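4.2 Pattern preference and length of stay in shared interiors

The second part of the study considered whether the pattern of a floor or wall covering affects how long people choose to remain in a shared room. Earlier work by Huttunen and Eskola dealt mainly with color. Pattern has received less attention, although most suppliers of coverings for schools, clinics and offices now sell more printed designs than plain ones. Our interest was in repeat size, contrast and subject, with floral designs treated as a separate group.

Respondents were recruited through the tenant lists of the Rosska and Trorano office buildings. A total of 1,289 people returned the questionnaire, and 200 of these agreed to keep a daily record of the rooms they used during June. Each respondent rated 50 printed samples on a scale from one to eight, first alone and then in pairs. The paired ratings were introduced at the request of Harju, who had found in pilot work that a sample judged pleasant alone was often judged tiring when set beside a second pattern.

Ratings for floral samples were the most divided. Pale grounds with widely spaced flowers scored well among people who used a room for less than an hour, and less well among those who spent the full working day in it. Geometric samples in gray or blue showed a smaller spread. Contrast mattered more than subject: a strong outline lowered the score of almost every design, floral or not.

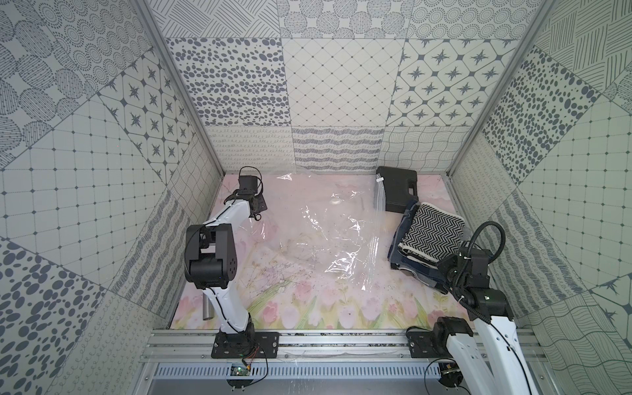
Figure 3. Tulip-patterned floor covering in pale pink, with printed wall panels in gray-blue and off-white.

Did respondents prefer the same pattern on the floor and the walls?
Most preferred two different patterns, provided that the colors were close in strength and only one of the two had a large repeat.

This result held in both buildings, but the daily records complicate it. Respondents who rated mixed patterns highly did not stay longer in rooms that had them. Kushwaha has suggested that stated preference reflects the first few minutes in a room, while length of stay depends on seating, noise and daylight. The records support the second half of that view. Rooms with a window were used longer than those without, whatever the covering, and the difference was largest in the late afternoon.

Two limits should be noted. The samples were supplied by a single manufacturer, Hyvönen, and the range contained few dark designs – a gap that the Tastilness survey, now being prepared by Koskela, is intended to fill. In addition, respondents rated the samples at desk height under office lighting. A design seen at that distance may be judged differently once it covers a whole floor, and the ratings for large repeats in particular should be read with this in mind. Section 4.3 turns to the paired ratings by age group.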